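**The Drirdale toy library is open again!**

After a long, cold February spent in borrowed corners of the church basement, we finally have our own two rooms on Gudomley Street, and I can't tell you how good it feels to see toys on real shelves. If you've never been by, a toy library works just like the book kind. You come in, your kid picks something out, you take it home for three weeks and then you bring it back (mostly in one piece) and swap it for something else.

We have 185 families signed up, and on our first Saturday in the new place the line went down the front steps. Adaeze Shehu had baked for the opening and it was all gone before lunch. Sorry to everyone who came in the afternoon!

## What's been going out the door

The marble run is out again, of course, and there's a waiting list for it. The dress-up trunk has become a surprise hit with the over-eights, who are putting on plays and need capes. And Paweena Thepsuriya's twins have borrowed the same shape sorter so many times that we've started calling it theirs.

My own favorite is the Bulby set, a box of small wooden people with round heads that fit together in stacks. They came to us from Duangjai Luangrath, who had kept them in her attic since her kids were little, and they've held up beautifully. A bit of beeswax and they were ready to go. If you have old toys like that sitting around – good solid ones, with no batteries and no sharp corners – please think of us.

## Fixing day

Bart Verbeke runs our repair table on the first Saturday of the month, and he'd love company. Last time he and Pichit Intarasuk got a pull-along duck rolling, glued the roof back on the big dollhouse and sorted out a xylophone that had been missing two keys for as long as I've known it. You don't need to be handy. There's plenty of sanding, wiping down and matching up of puzzle pieces, and that last one is oddly relaxing once you get going.

We're short on a few things: wood glue, fine sandpaper, small clamps and clear storage bags with zippers. Drop them in the bin by the door any time we're open.

## Blocks, blocks, blocks

I could go on all day about blocks. A toddler will knock them down, a four-year-old will build a garage, and a ten-year-old will try to get a tower up past the windowsill. Our next big purchase will be a full set of colored ones, 600 pieces, and we're $73 short of being able to order it. So close! A flat, steady surface helps a lot at home, too. If you have thick carpet, put a board down first and the towers will stand much longer.
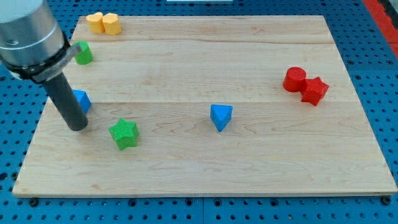

## Hours and returns

We're open Wednesdays from 3 to 6 and Saturdays from 10 to 1. The spring loans are all due back by June 22, 2018, and if you can't make it, leave a message with Adaeze and she'll extend yours. Please count the pieces before you bag them up, and tell us if something's missing. We won't be mad, we just want to know what to look for under your couch.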